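Wrist Fault Stops Table-Setting Cell at Oltby

The left arm stopped on a Monday with its fingers 18 millimeters above a bowl. It did not drop anything. It also did not report a fault, and that was the part the cell's lead technician wanted to talk about.

"A stop with a code is a normal day," she said. "A stop with no code means you don't know what the arm thinks it is doing."

The cell at Oltby runs a table-setting task with bowls, plates, a cup and food items, using more than one arm. The control software is Tismont. On cycle 421 the left gripper was told to close and did not. Tismont logged the command as complete and the other arm kept working.

"The second arm was moving into shared space and trusting a position that was wrong by 2 millimeters," she said. "That is small. It is also more than we allow."

She hit the stop by hand. Her first guess was the finger link, which had been replaced in July. The link was straight and its screws were tight. The cause was a connector inside the wrist housing, backed out far enough to lose the finger encoder when the wrist rolled past 78 degrees. Below that angle every test passed.

"We tested it upright for two hours," she said. "Of course it was fine upright."

The software side took longer. When the encoder signal dropped, Tismont held the last good value and treated it as live. Kwan, the firm that maintains the cell, has since set a timeout so that a stale reading stops all the arms. The connector now has a retaining clip, and the wrist is rolled through its full range before each shift.

Asked whether she considers the matter closed, she said the clip was closed. The timeout had tripped twice since then for reasons she had not yet traced.

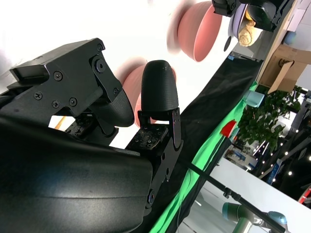 Flustotov writes that holding the last good value was the default in its own cell too, and that a retaining clip would have hidden the software fault for another year. It wants the stale-reading stop switched on before any arm ships.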